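Housekeeping basics, wk 2 — clearing a surface (Kha Đàm's section, room 326)

- Clear first, wipe second. Always.
- Cans: dented or crushed ones go in recycling too. Check for liquid, tip out at sink
- Sponge stays within reach but dont start with it. Crumbs under a can = you wipe twice
- Painted wood: damp sponge, not soaking. Go with the grain. Scuffs — light pressure, stop if paint comes off on the sponge

Order for Friday's practice: cans off, dry dust, damp wipe, dry cloth. 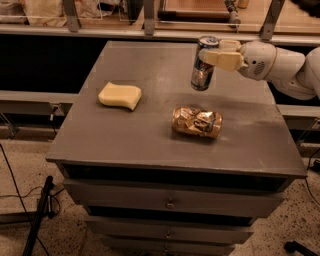
Lift cans straight up, no dragging. Rims scratch paint. Back of the top gets missed the most so start there and work foward.

Bring own cloth. Ruth Quispe has the sign-up sheet, 16 spots. Reading: Dernik handout, first 2 pages only.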